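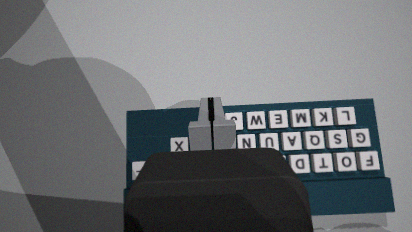 Home Products Grower Help Tickets Contact

Heat mat on Lodhi bench reads correct temperature but cuttings are rotting

Opened by: Marisa Cirillo
Opened: 24 January 2025
Product: Tolton propagation mat with separate thermostat
Status: Closed

Original report (Marisa Cirillo)

We have a Tolton mat under the long bench in the Lodhi house, with rosemary and fuchsia cuttings in trays on top of it. The thermostat shows the number I set and the light goes on and off the way the manual says it should. The cuttings went in fine. After 12 days the stems at the window end have gone brown and soft at the soil line, and a few pull straight out with no roots at all. At the door end they look healthy and some resist a light tug.

Same mix in every tray, same rooting powder, same batch of cuttings taken off the same plants. I water from below and leave the lids on. I have already turned the thermostat down once and it made no difference that I could see. Is the mat faulty, or is it the thermostat?

Reply (Renato Espiritu)

Thanks for the detail. Before we send out any parts, please check the following and post what you find.

1. Where is the thermostat probe? It needs to be pushed into the mix in one of the trays, with the tip at the depth of the cut ends.
2. Is there anything between the mat and the bench, such as foam board?
3. Are the trays flat on the mat, or standing in a second tray with water left in it?
4. Unplug the mat, leave it for an hour, plug it back in and feel along it with your hand for any section that stays cold or gets much hotter than the rest.

Please don't turn the thermostat down any further for now. It makes the readings hard to compare.

Reply (Marisa Cirillo)

Probe was lying on the mat between two trays, at the door end. I didn't know it had to go in the mix. No foam under the mat, it sits straight on the slats. The trays stand in drip trays and yes, there is water in the ones by the window. The bench slopes that way a little. No cold sections that I can feel.
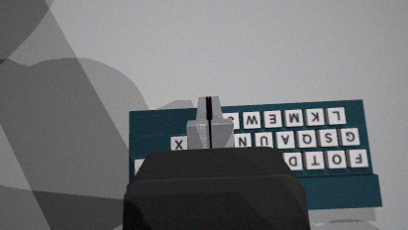 Tolton Grower Support — Propagation and Heating Team

Reply (Florante Galang)

Taking this one over from Renato, who is out until next week.

From what you describe I don't think the mat is at fault. Two things are going on. The probe was reading the surface of the mat at one end, so the thermostat was holding that spot at the set temperature and not the trays. And the water is running down to the window end and sitting there, so the mix in those trays never gets a chance to drain. Cold wet mix under a closed lid will rot rosemary quickly. Fuchsia puts up with more but it will go too.

Steps to take:

- Empty all the drip trays. Leave them out completely if the bench can get wet.
- Pack up the low end of the bench until a level reads flat both ways.
- Put a sheet of foam board between the slats and the mat. Check that it is rated for use under heat.
- Push the probe into the mix in a tray near the middle. Tape the cable to the rim so it can't work loose.
- Set the thermostat back to where it was when you started.
- Throw out anything soft or brown, along with the mix around it. Don't put it on the compost heap next to the house.
- Prop the lids open on the rosemary. Leave them closed on the fuchsia but wipe the inside dry each morning.

Leave it 3 days and then post the reading from a plain soil thermometer at each end.

Reply (Marisa Cirillo)

Done, except the foam, which I am waiting on. Leveling the bench took longer than everything else put together. One of the legs had sunk into the gravel. I put a paver under it.

Lost all the rosemary at the window end. I would like to replace it from the Prirkach plants but they have been outside all winter and the growth is pretty hard. Worth trying?

Reply (Florante Galang)

Hard growth will root but it is slow. If you can wait until April, take soft tips then. If you can't wait, take short pieces from lower down with a heel of older wood, strip the bottom half and use a grittier mix — 40 percent perlite is a fair place to start. Use clean trays. The old ones need a scrub and a soak first.
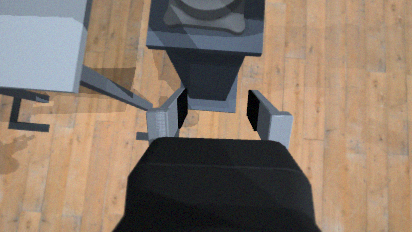
Gripper with fingers open

Reply (Marisa Cirillo)

Foam is in. Soil thermometer now gives the same reading at both ends, first thing in the morning and again after dark. Before the foam went in the window end was still lagging a bit. No new rot. I left the fuchsias alone for 7 more days and then tipped one out, and there are white roots on it.

Brigitta Hauser from the Lillach plot has the same mat and says her probe was on the surface too. She has moved it. The drawing in the manual shows the probe next to the tray, so you may want to look at that.

Reply (Florante Galang)

Good to hear. I have passed the manual comment to Njål Björklund, who looks after the printed guides. He agrees the drawing can be read either way and will have it redrawn with the tip shown inside the mix.

Closing the ticket. If the readings drift apart again, reply on this page and it will reopen.

Resolution: Probe moved into mix, bench leveled, drip trays emptied, foam board fitted under mat. No parts replaced.

Related tickets: Thermostat light stays on — Lids dripping onto seedlings — Mat too warm for lettuce

This site uses cookies to remember your login and open tickets. Accept Manage settings

Contact Grower Support | © Tolton | Back to top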